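Bikum arm kit, second version: four stars, grudgingly

I bought the Bikum as a flat box of brackets and a bag holding more screws than the manual admits to. It went together on the end bench at Kumstead, our shared workshop, over 12 evenings. Gomberg promises a weekend. Gomberg has presumably met a different sort of weekend.

For a test bed I used a play kitchen, white tile, deep gray sink, proper little steel pot. The job is blocks: green one, yellow one, pot, sink. A toddler would do it for free, with commentary.
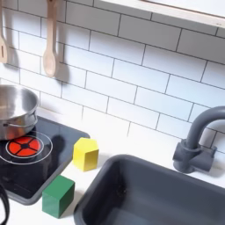
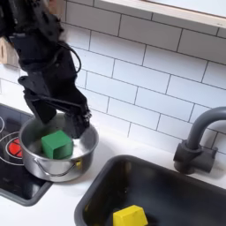

Posted by the Gilchrist Bench
Reviewer, home and shop kits

Good points first. The arm is stiff, the joints are quiet, and the textured fingertips hold a cube without skating off it. The pot rim took some teaching. I have 2506 attempts logged and I'm not proud of the early ones.

The bad: the cable. It loops out from the side of the arm and no clip is supplied, so buy your own. The manual runs to 82 pages and spends 2 of them on calibration, both in the wrong order.

Would I build it again? Yes, with a better screwdriver and the April firmware loaded before the first bolt goes in.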